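Grirkel: packing lists, as people really write them

Version 2

Hi! Grirkel is a small collection of packing lists. 375 of them, all in English, typed up as plain text with a bit of light labeling on top. I started it because I wanted to build a little packing helper for my own trips (I am the person who brings three sweaters and no socks) and every list I could find online was a magazine-style checklist that looked nothing like the scraps of paper in my coat pockets. So I asked friends, then friends of friends, then put a note up at the ferry terminal in Demora, and the pile grew.

If you only want the files, skip to "What you get." The rest is me going on about how the lists were typed up and where the labels are shaky.

What you get

lists/ has one text file per list, line breaks kept the way the writer had them.

items.csv has one row per item, 3000 rows in all. The columns are list_id, line_no, raw, clean, group, packed_mark and note.

trips.csv has one row per list, with the kind of trip, the season, and how many nights if the writer told me. Lots of blanks in that last column, sorry.

hung.csv is the Hung table, a lookup I made by hand that says whether a garment is usually folded, rolled or hung. It's opinionated. More on that further down.

CHANGES.txt is what it sounds like.

Everything is UTF-8, comma separated, with quotes around any field that has a comma in it. If your spreadsheet turns "2-3 tees" into a date, import the column as text. I lost an evening to that one.

How the lists came in

Most came as paper, some as phone notes, a few read out loud to me over the phone while the person was walking around their house. I typed all of them myself. Spelling is left alone in the raw column, so you'll meet "tooth past," "pyjams" and my favorite, "good shrit." The clean column fixes the spelling and takes off the quantity, so "4 prs sox" turns into "socks." The quantity isn't stored anywhere else. I keep meaning to add a column for it and I keep not doing it.

When something was crossed out so hard I couldn't read it, raw says [unreadable] and clean is empty. When it was crossed out but I could still make it out, packed_mark says "struck." That could mean packed or it could mean the writer changed their mind, and I didn't try to guess. Check marks get "check," dots get "dot," and a line with nothing next to it gets "none."

I took out street addresses, phone numbers, booking codes and people's names. A line like "gift for (name)" became "gift for someone." Medicines were harder. I swapped any named prescription for the word "prescription" and left things like aspirin and cough drops alone.

The group labels

Every item gets exactly one group: clothes, shoes, wash, health, papers, gadgets, food, sleep, kids, pets, fun, other. I know, I know, a stuffed rabbit could be sleep or kids or fun. It went into kids if the list was for a child and sleep if it was not, and yes, there is a grown-up's stuffed rabbit in here.

I labeled everything once, then picked 40 lists and labeled them again a few weeks later without looking at my first try. The places where I disagreed with myself were nearly all between wash and health (lip balm! sunscreen! contact lens stuff!) and between gadgets and fun. Clothes and shoes held up well, apart from slippers. So if your project leans hard on the difference between wash and health, I'd merge the two and call it a day.

The other group is bigger than I'd like. It has umbrellas, laundry bags, sewing kits, rubber bands, a door wedge, a tin of shoe polish and a whole lot of "misc." One writer put "misc" on a list three times.

The Hung table

This one grew out of an argument I was having with myself every time I pulled out a suitcase. hung.csv is more or less that argument written down. Each row has a garment word from the clean column, one of fold, roll or hang, and a short reason if I had one. Heavy knits are fold. Tees are roll. Linen is hang if there's a garment bag on the list and fold if there isn't. Dark bags made of cloth are in the table as well, under fold, because I stuff them flat at the bottom and use them for dirty laundry on the way home.
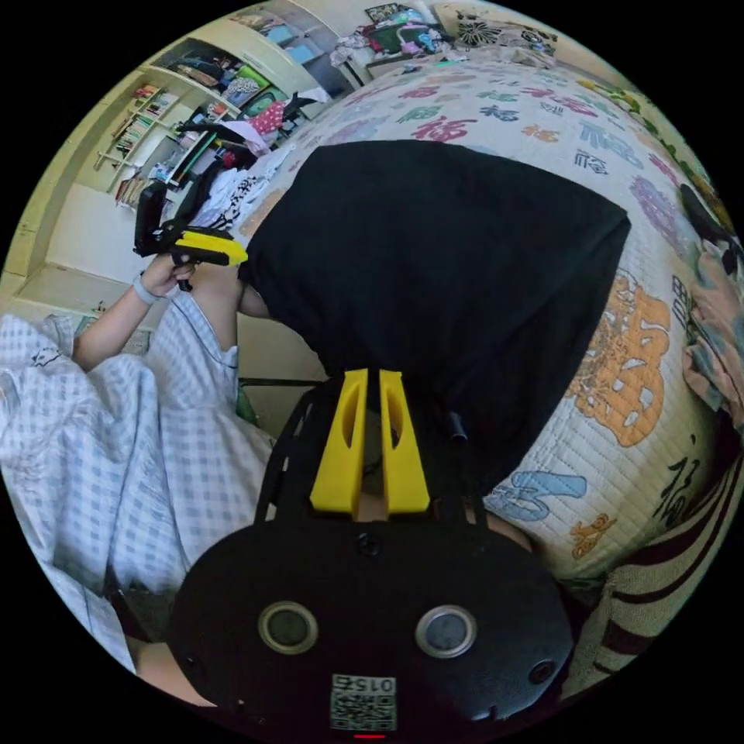
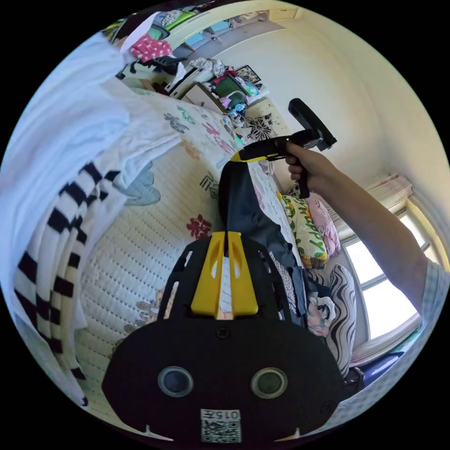
Loading it with Telta

Telta is my tiny command line script for poking at the files. You don't need it, any CSV reader works fine, but it does save some typing. It needs Python and nothing else.

telta show LIST_ID
prints one list the way it was written, with groups in the right margin

telta find WORD
looks in both raw and clean, so "shrit" works

telta groups
prints the totals for each group

telta missing SEASON
lists the items that turn up often for that season but aren't on the list you give it

That last command is the whole reason any of this exists. Run it on your own list with --mine and a file name, and it'll nag you about socks. It reads the file from your disk and sends nothing anywhere.

Known problems

Winter is thin. I did most of my asking in warm months and by February I'd run out of people to bother, so there are far more swimsuits than long johns. Please don't use this to say anything about what people pack in general, it's what people near me pack.

Camping lists are much longer than the others and they'll swamp your numbers if you count by item. Count by list, or drop them with the kind column.

A few writers gave me more than one list, and those share a lot of wording. I didn't keep any record of who wrote what (on purpose), so you can't split by writer. If you're training something and testing it on held-out lists, your score will look a bit better than it should.

"Charger" is one item in clean no matter what it charges. Same with "cord" and "cable." I regret this.

Line numbers skip wherever the writer left a blank line. That's on purpose too, since people use blank lines as little section breaks and I wanted those to survive.

What changed in version 2

The phone-call lists are in now. "Toiletries" as a line by itself used to be in other and has moved to wash. Trip kinds "visit" and "family" were merged into "visit." The Hung table got reasons. I fixed the rows where a comma inside raw pushed everything over one column — thank you to everybody who wrote in about that.

Sending me a list

Yes please! Plain text is easiest, but a photo of the paper is fine as long as the writing is readable. Tell me the season and the kind of trip, leave out names if you remember to, and don't tidy it up first. I go through new ones on Saturday mornings. Winter trips and business trips go to the top of the pile, and I'd love a list from somebody who packs for a boat.

Using it

Use it for whatever you like, including class projects and paid work. Keep this file with the data if you pass it on, and don't try to work out who wrote a list. If you spot a typo in clean, send me the list_id and line_no. Typos in raw are staying.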